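**Anyone else getting "desk reset" arms at work?**

**mudflap_80**
Our building runs 40 shared desks. Every night the evening crew puts the pens back in the cups, lines up the tape and the paper rolls, and wipes down. It's eight people and it's dull work, but it's a paycheck. Now management wants Gukden arms to do the tidying starting in November. We got a slide deck with simulation renders in it and a promise that "roles will evolve." Evolve into what?

**tallyho_kim**
Same deck went around at Policarpio. Ask how many of the runs were on a real desk. At our place the answer was a long pause.

**Sebastião Cordeiro**
I do the integration work for Tudow, so take this as you like. Sim first is normal. You get 300 tries overnight and you don't break anybody's mug. Small stuff on a crowded desk is hard for a gripper, and I'd rather see them start there than on boxes.

**mudflap_80**
Fine, but look at what they chose to show us. These are the two from the deck:

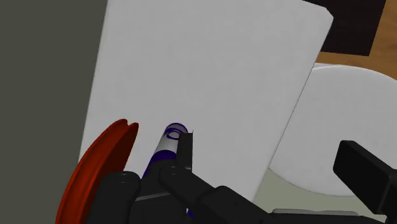
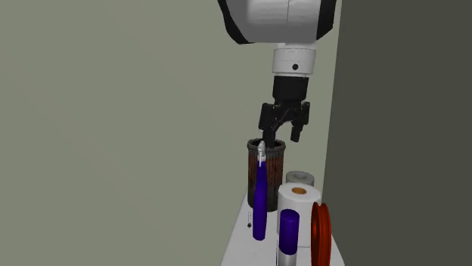
*Both are sim renders: marker in the gripper in the first, open gripper over the brown cup in the second.*

**graveyard_lou**
So it can hold a marker. My nephew can hold a marker.

What I don't see is coffee rings, a phone charger, somebody's half a bagel. That's what I find at 11 pm. Put that in your simulation.

**Sebastião Cordeiro**
Lou, clutter gets added later. And the second one has a cup, a tube leaning out of it, a white roll and a purple cylinder all bunched up together. That's not an easy setup.

**graveyard_lou**
It's easy for me. I've been doing it for years with a cart and a bad knee.

**tallyho_kim**
I'll disagree with Lou a little. We've had one Adik arm since spring and I don't hate it. It does the pens. I don't bend over 80 times a night anymore. The part that changed for the worse is that two of us now spend the shift walking between desks fixing whatever it gave up on, and that time isn't on anybody's sheet. Officially the arm did the desk.

**mudflap_80**
See, that's the thing I want in writing. If it drops a marker and I pick it up, who gets the credit? Because next year somebody is going to look at those numbers and decide how many of us they need.

**Sebastião Cordeiro**
Fair point. Ask for the intervention log — every time a person steps in, it should be recorded with a time and a reason. Any decent vendor can switch that on. Ask before the pilot, it's a fight to get it after.

**graveyard_lou**
And who fills in the reason? Me, on a tablet, with gloves on?

**Sebastião Cordeiro**
Usually it's one button. But yes, you.

**graveyard_lou**
Thought so.

**mudflap_80**
OK, I'm taking the log question to the meeting, plus whether button time counts as work time. Kim, can you message me what your sheet looked like before and after the arm came in? I'll leave the names off.

**tallyho_kim**
Sent. Page two is the one you want.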